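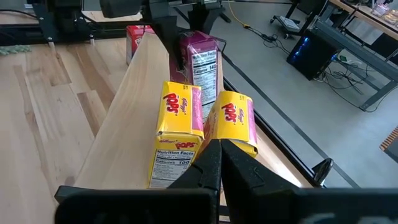
Leasing and Building Operations Coordinator
Punmont Residential, Estdale
Full-time, on site

Punmont Residential manages rental and condominium property in Estdale. The coordinator will be assigned to Calvo Tower, a 620-unit high-rise with ground-floor retail, and will report to the property manager.

Duties
Process lease applications, renewals and notices to vacate.
Schedule unit turnovers, inspections and elevator reservations.
Enter work orders in Brello and close them within the service window.
Prepare the monthly occupancy and delinquency report.
Conduct unit tours for prospective tenants and brokers.

Requirements
Two years in residential leasing or property management, in a building of 100 units or more.
Working knowledge of lease terms, security deposit rules and fair housing law.
Ability to read a floor plan and a rent roll.
State real estate license, or eligibility to obtain one within six months of hire. Exam and filing fees are reimbursed up to $600.

Terms
Hours are 8:30 a.m. to 5:00 p.m., with one weekend shift per month. Parking is provided. A $500 bonus is paid on completion of the probation period.

To apply, send a resume and two references to the Punmont leasing office. Applications close at the end of March.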